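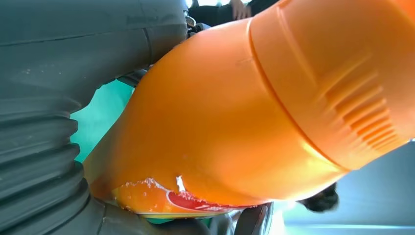 Preferential ballots are only as good as the rules for exhausting them. Lill council's last by-election was decided after 3,201 formal votes had been admitted, and 16 of those ran out of preferences before the final distribution. The margin was 8.

Under the current rule, a ballot with a repeated number stays live up to the repetition and is then set aside. The voter is not told. The published result sheet gives a single exhausted total – it does not separate voters who stopped numbering from voters who slipped.

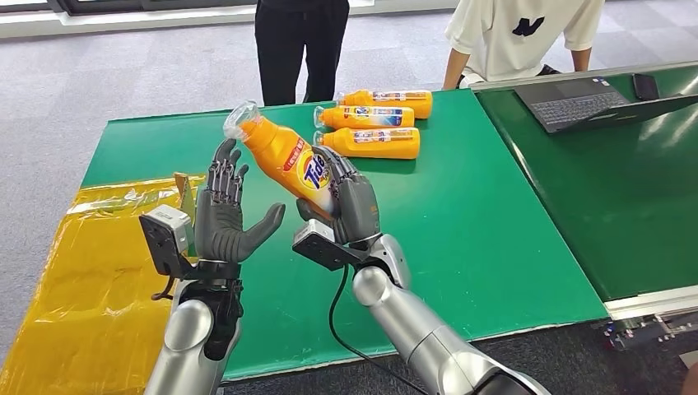 *Photo: Rasa Hunt*

Those are different failures and they call for different remedies. A voter who stops at two has expressed a limit, and the count should respect it. A voter who writes two fours has made a clerical error, and a savings provision could keep the later preferences in play. 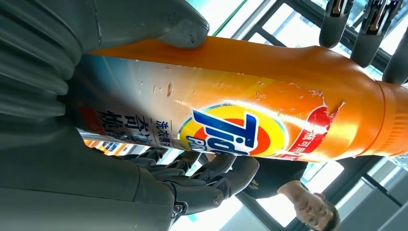
Skelladano adopted such a provision for its ward elections and the scrutineers' workload rose by one extra sort per bundle of 1,000. That is a tolerable cost. Lill should do the same before nominations open in October, and publish both categories by booth.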